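**Orkcombe film season – progress report to the grant office, February 20, 2024**

The season opened in December as planned. Of the 805 tickets we printed, 700 have gone, and I'd be careful with that number. A good share were handed out through the schools, and we have no count of how many of those turned into a person in a seat.

The German comedy strand did better than I expected and worse than the application promised. The Mühlbauer double bill drew 57 people on a wet night. The second film lost part of that crowd at the break, and the comment cards blame the subtitles, which were small and often late. Zurard supplied the files and says the fault is in our player. We ran the same files on the Carneck machine and the subtitles were late there too.

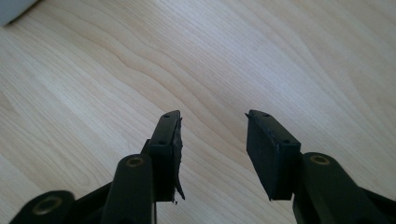
On money, we are inside the budget so far, mainly through not spending the advertising line. I don't count that as a saving. The posters should have gone up before the first screening and they went up after it.

Two screenings had to move to Carneck while the Orkcombe heating was out. Attendance there was fair, but the sound is poor and I would not book it again for anything with much talking in it.

Still open: the discussion evenings. The application called them "central to the project." We have held 2, both short. I'd like to drop the rest and put the fee toward properly checked subtitles – please let us know if the terms allow it.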